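Progress report to the Mostholm fund, second period
Project: Working rules for shared robot cells
Submitted by Duten, Tuesday, June 7, 2022

The grant asked us for a rulebook that shop-floor people would read. The January draft ran to 243 clauses and was read in full by its authors, one of them under protest. The current draft has 977 words and fits on two sides of a sheet. We consider this the main result of the period, although it does make the cost per word look alarming.

What changed. Clauses that repeated the machine manuals are gone. So is the chapter of definitions, which needed eleven lines to arrive at "operator." What remains covers who may enter a cell, who may change a speed limit, what gets written down after a stop, and who signs before restart. The last one took four meetings.

Trial sites. Texier has run under the draft since the winter. Puvivel joined late, having first asked its lawyers whether a rule written in plain words could be binding. The two sites logged 2,214 handling cycles between them, with a stop report for every unplanned halt. Over 400 of those cycles were on metal parts, where the grip rules get their hardest use.

The grip rule now reads: close slowly, confirm contact, then lift, and never correct a bad grip in the air. Operators had been doing the first two already and the fourth whenever a supervisor was out of the room. 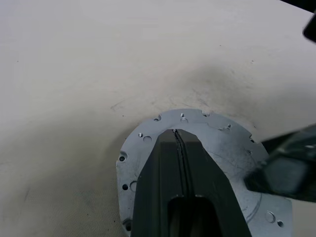

Flanges and other flat parts remain the weak spot. The draft says to approach them at reduced speed, and both sites want to know reduced from what. They have a point. We will put a figure in the next version, once Texier and Puvivel stop proposing different ones.

Spending is on plan except for printing, which is under, for reasons given in the first paragraph. We request no change to the budget. We do request two more weeks for the restart clause, which has been reopened.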